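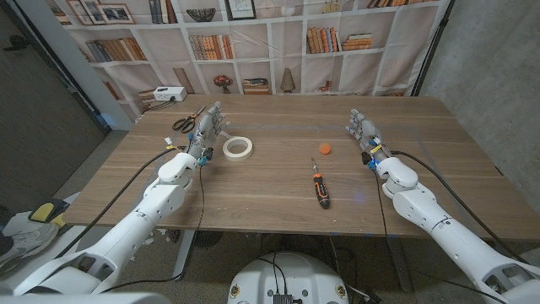 Ornby Fund, small grants
Progress report for March: "Do moral facts earn their keep?"
Prepared by Maite Ibarra

You asked for results, and I should say early that I distrust most of what philosophers report under that heading. With that on the record, this is where we are.

The reading group has met three times. Leandro Garrido opened with the case for moral realism, and I thought it leaned far too hard on the feeling that cruelty would be wrong even if everyone approved of it. I share the feeling. I don't see what it proves. Živko Yordanov replied that we trust feelings of that sort in logic and arithmetic, and that I can't throw them out only where they annoy me. I have no good answer yet, and his written version is the best thing the grant has paid for.

The survey is weaker. Ayane Hoshino collected 500 responses in Brarport, and the headline is that most people call themselves relativists and then answer like realists two questions later. I suspect our wording did that. She disagrees – her note is attached – but I would not quote the finding anywhere.

Spending to date is 2850, nearly all of it on the survey and travel to the Nistor workshop. The workshop was pleasant and changed no minds that I could detect.

Still owed to you: Alper Yalçınkaya's chapter on disagreement, which is late, and a revised questionnaire. I'd ask that the public talk be postponed until we have both.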